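Removing Marks from Light Work Surfaces

Start with the mildest method. Put two drops of dish soap in a bowl of warm water, wipe with a soft cloth, rinse and dry. Most food and pencil marks lift at this stage.

For what remains, mix baking soda and water to a thin paste. Leave it on for 12 minutes, then wipe off. Do not scrub. Scouring pads dull a smooth finish, and the dull patch holds dirt.

Ink: dab with rubbing alcohol on a cotton pad, working from the outside in. Test a hidden spot first and rinse within 30 seconds.

Tape residue: cooking oil, 16 minutes, then dish soap.

Never mix bleach with vinegar or ammonia. 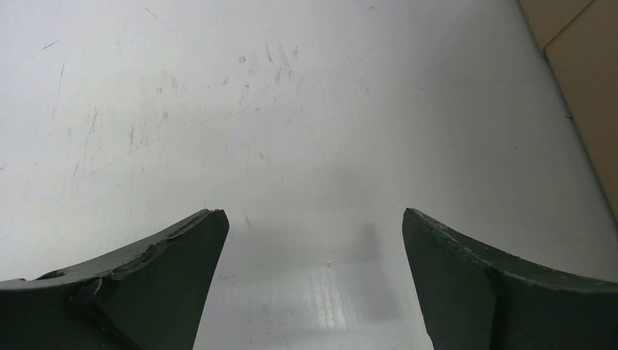
Pale grey-white surface with marks, seen from above.

Check the result under a low side light. Updated 25 August 2025.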